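Is a "sealed" secondhand painting worth more than an unsealed one?

**Moletar**

A shop in Tulla wants $600 for an unsigned flower painting. The seller says it was "sealed in April" and the colours will now never fade. I asked what it was sealed with and got a shrug. Is this a real thing or just a way of adding to the price?

---

**Zinonora**

Varnish is real. "Never fade" is sales talk. A decent varnish keeps dust and grime off the paint, and some kinds slow down light damage, but none of them stop it. If the seller can't name the product, I'd assume it adds nothing to the value. It may even take some off, as the wrong coating can yellow and be a pain to remove.

Ask for it in writing on the receipt – product, date, who applied it. I've asked that in 2 shops and neither would do it.

I'd also want to know why an unsigned piece costs that much. I paid 23 dollars for one at a church sale, and it has hung out of the sun in my hallway ever since with no coating that I know of. My spare room has another floral, which came with no story at all and a much smaller bill.

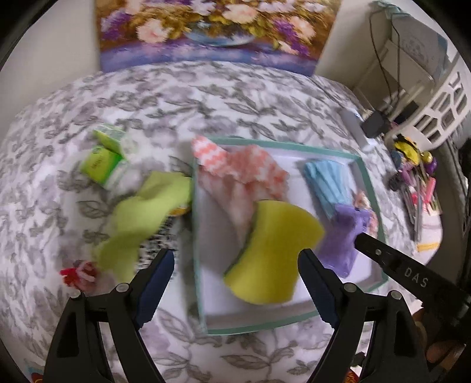 **Filed under:** Home & Decor > Buying secondhand

Placement matters more than what's brushed on top. Keep it off a wall that gets afternoon sun and away from the stove.

---

**Romaniuk**

I don't know, mine was sealed and it looks fine. Mind you, it looked fine before – so I couldn't tell you what I paid for. Offer them half and see what colour they go.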